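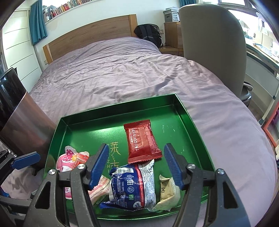
Rami Karaki wrote:

> Before everybody mails a sack of candy like last year, can we settle the
> tray question? I vote one tray per guest room, on the bed, snacks in it,
> finished. Last time there were little packets in the bathroom, on the window
> sills, in the drawer with the hair dryer. I was finding rice crackers at
> Grindstead until July.
>
> Also I don't see why it has to be imported stuff. Half the guests can't read
> the wrappers and then they don't eat it. We spent 585 on snacks and a
> third of it went home with me. Plain crackers, an apple, a bottle of water.
> What's wrong with that.
>
> And who has the green trays? I have two here. There should be more.
>
> Rami

Ok, quick because I'm out the door at 4.

One tray per room, yes. On the bed, yes. Agree with all of it up to "plain crackers".

Trays. I have the rest of them, in the hall closet behind the ironing board. They're the shiny green ones with the gold character in the bottom. Please don't stack them bare, they scratch. Dish towel or a sheet of newspaper in between. And don't put them through the dishwasher, I did one and the gold has gone thin on it, that one is staying at my place from now on. Damp cloth, dry cloth.

Where on the bed: lower half, flat part, away from the pillows. People come in and throw a bag down up by the headboard and if the tray is there it all goes on the floor. Smooth the duvet first or the thing sits crooked. The lavender duvets wrinkle if you look at them so don't spend twenty mintues on it, just a flat spot the size of the tray.

Snacks. I did read the sheets from the Dullow weekend, all of them, and the snacks got more nice remarks than the breakfast did. People LIKE not knowing what it is. They open it with each other in the kitchen and compare. An apple doesn't do that. So I'd keep the mixed wrappers and do a little card, see below, which takes care of the reading problem.

What I'd put in each one
- something salty
- something sweet, small
- one thing wrapped by itself that a kid would go for (the polka dot kind, pink, those went first)
- one that looks odd. Your pick

Not more than fits in one layer. If you have to dig you stop looking. The Bramuteo trays were heaped up and nobody got to the bottom, I emptied those myself.

No chocolate in the upstairs rooms when it's warm. 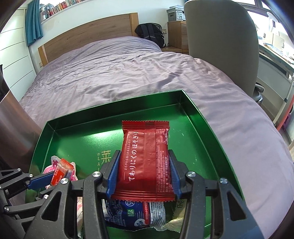 Guest room tray, with the red packet in it. Sointu

Colors matter a bit with the green. Red looks good. Cream and beige kind of disappear so put those at the side and something bright in the middle. Lay them at angles, not in rows, rows look like a vending machine. That's as far as I go with decorating.

The card. Small, folded, next to the tray and not in it (grease). Says what's in each packet in plain words and has the allergens: nuts, milk, wheat, egg, soy, fish. Fish is the one people forget, it's in a lot of the salty ones. If you can't read the back and can't find out then it doesn't go in a tray. Put it in the box for our own shelf and one of us will eat it at our own risk. I can type the cards if somebody sends me the list of what we've really got. Not "assorted". Names or at least what it looks like, so I can match it up.

Money. We have 800 for the whole guest room line this time, that's snacks, soap, the water, the new pillow covers, everything. The pillow covers came to 337 already so do the math before you order anything. Jafarzadeh will do a mixed carton again, same as before, but they want the order in one go and paid up front. I'm fine placing it. Tell me by the end of the month, and if you're bringing things yourself tell me that too so I don't double up.

Rami, the two trays you have, can you hang on to them and bring them when you do the beds? No point in driving them over here. And check the bathroom at Grindstead for crackers while your at it.

Wrappers: small bin by each bed, with a liner. Last time there was one for the whole upstairs and they ended up back in the tray, which is fair enough, where else would you put them.

Still open: who irons, and whether the back room gets a tray when it's only one person in it. I say yes.

Going now. Answer to the list please and not just to me, I lose things.

Sointu Turunen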